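Search this site
Enter keywords
Search

Notach Mission Trail Audio Guide: Handheld Unit and Visitor Kit

2025-02-18
By Flarnari Product Office

The Notach Audio Guide is a handheld player made for historic missions, chapels and small heritage sites that receive visitors throughout the year. It is supplied with a neck strap, one single-ear headphone and a printed map holder. Sites may purchase the units outright or lease them by the season.

Each unit stores up to 500 recorded stops. Visitors enter the number posted beside a mural, altar or grave marker and press the green key to begin. Playback can be paused at any time. No phone signal or internet connection is needed, and the unit will operate normally inside thick-walled buildings and in remote valleys.

The battery provides 12 hours of playback on a full charge. The charging rack is sold separately and may be placed on a counter or fixed to a wall. Sites that open early are advised to charge the units overnight.

Recordings may be prepared by the site or ordered from Flarnari. The standard script service covers a walking tour of the main building and grounds, with text supplied by the site and read by a professional narrator. Additional languages are quoted separately. Sites are asked to confirm the spelling and pronunciation of local names before recording begins.
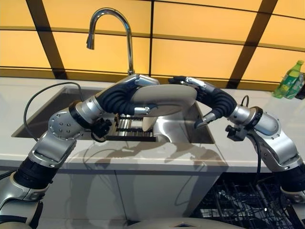 A pale grey oval plate held over a stainless steel sink.

The outer case is sealed against light rain and dust. It should be cleaned between visitors with a soft cloth and a mild, alcohol-free cleaner. Ear pads are replaceable and are sold in packs. The unit must not be placed under running water or left in a closed vehicle during summer.

Price and Availability

The single unit is priced at $359, including the strap, headphone and map holder. Orders for the coming travel season should be received before June. Delivery to addresses outside the continental United States is arranged on request, and freight is charged at cost.

Leased units remain the property of Flarnari and must be returned in their original cases. A site may change from lease to purchase at the end of any season, and payments made during that season will be credited toward the price.

Warranty

The unit is covered for two years against faults in materials and workmanship. The warranty does not cover lost units, damaged ear pads or cases opened by the user. Claims should include the serial number printed inside the battery door.

Related Items

Barbier Charging Rack
Semov Outdoor Stop Markers, Numbered
Notach 2000 Group Tour Transmitter
Replacement Ear Pads
Map Holder, Folding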